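Print
E-mail this entry

Workshop notebook – towels and folding
15 September 2022

Good day today! I finally got the whole afternoon for the towels and I have a lot to put down before I forget it.

Started with the pile left from May, the ones that had been living in the bottom drawer. I'd been telling everyone the small terry ones were worn out and should go for rags. I was wrong, and I'm happy to be wrong. Two runs through the machine with no softener at all and the loops stood right back up. Delyth Harries has been saying for months that softener is what kills them, and I owe her a coffee. The coating builds up on the pile, the cloth goes slick, and then it won't hold a crease no matter how nicely you fold it. With the coating gone they grip themselves again. You can feel it the second you pick one up.

So, rule from now on: no softener on anything terry. I wrote it on tape and stuck it to the lid of the Drinero.

Drying. I tried the Illby rack first and it's fine, but the bars leave a line straight across the middle, and that line wants to be the fold whether it's in the right place or not. The second batch went in the tumbler on low and came out after 38 minutes, still a touch cool in the thick part of the hems. I gave each one a hard snap by the short end (very satisfying) and left them over the backs of the chairs. Much better. Flat, no bar line, corners where corners should be. I'm going with the tumbler for the small ones and keeping the rack for the bath sheets, where a line in the middle doesn't matter.

Now the folding, which is the part I really wanted to get to.

I've always folded in half, in half again, then in thirds. It works but the stack leans, and I've been blaming the shelf. Today I did 8 towels the old way and then took the same towels and did them long thirds first, then in half. What a difference! The long thirds tuck both raw sides inside, so the only thing facing out is one round, soft edge. The stack came out straight. I pushed it with a finger and it just rocked and settled back.

Things I noticed while doing it:

– Find the woven band before anything else. On these towels it runs across the cloth and it's flatter and firmer than the loops, so your fingers can pick it out without looking. Once you've got the band you know which way the towel is lying, even when the whole thing is in a heap.

– Don't dig in the middle of the pile for a corner. Pick up whatever point is sticking out, let the rest hang, and run your other hand down the hem till you hit the next one. Slow the first few times, then it gets quick.

– A rolled hem fools me every time. I think I've got one layer and I've got two. Pinch and rub – if it slides, it's doubled.

– Shake, then lay down, then smooth from the center out. I used to smooth from one end and I was just pushing a wrinkle along in front of my hand.

The green felt is the best surface I've folded on so far and I want to say so in writing, as I was the one who complained about it. My worry was lint. There is some lint, fine, but a pass with the brush takes it off. What you get in return is that the cloth stays where you put it. On the bare table the first third would creep back open while I was reaching for the second. On felt it waits for you. The color helps too, with the tan towels especially, as you can pick out the edge of the cloth right away and there's no guessing where the hem ends.
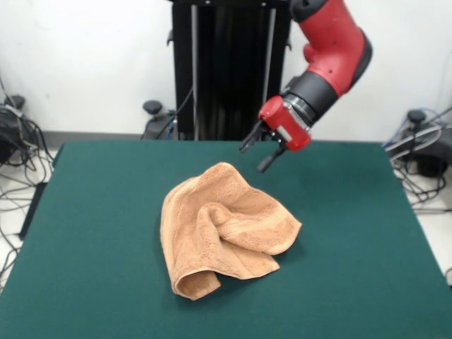
I also want to try the starting heap as its own little exercise. Everybody practices the fold and hardly anyone practices getting from a crumple to flat, and that's where the time goes. My plan is to drop a towel from elbow height, leave it exactly as it lands, and see how few moves it takes to get it square. My best today was 3, and that was a lucky landing with two corners showing. Most were a good deal worse and a couple were hopeless – I had the thing inside out of itself and had to start over.

Cuervo towels (the new ones) are thicker and I don't love them yet. The band is narrower and harder to find by touch, and in thirds they come out as a brick. Maybe half and half is right for those. Haven't washed them enough to judge, so I'll give them a few more rounds before I say anything mean.

To do:
Order another brush, the bristles on ours are splaying.
Ask Nuneck if they sell the felt by the yard, I'd like a piece for the side table too.
Put the old-way stack and the new-way stack on the same shelf for a week and see which one is still standing up straight.
Relabel the bottom drawer. It still says RAGS.

Delyth, if you read this before I see you: you were right about the softener, and try the long thirds. Start with a tan one.

Print
E-mail this entry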